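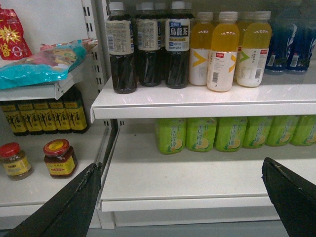
Stocking the drinks wall at Vindwood

I caught up with the owner of Vindwood on a Sunday, before opening, and we talked shelves for far longer than I'd planned. She took the shop over in March and she has opinions!

"Tea goes next to juice," she told me. "People come in for the oolong and leave with both." The Suntory bottles get a spot on an upper shelf, with the yellow-orange juice right beside them, and she likes a label turned to the front when she has time to fuss (she doesn't always).

I asked about the white metal units. They came from Midura, secondhand, and she paid 600 for the lot. "The slots are the best part — I can move a shelf in a minute if a taller bottle comes in."

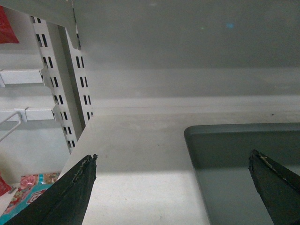

She's still making up her mind about trays. A dark gray one on a pale shelf looks smart, she says, but it eats up space, and she has 30 new items coming from Swati next week. "I'll probably try it with the small jars first," she said, and went off to find her box cutter.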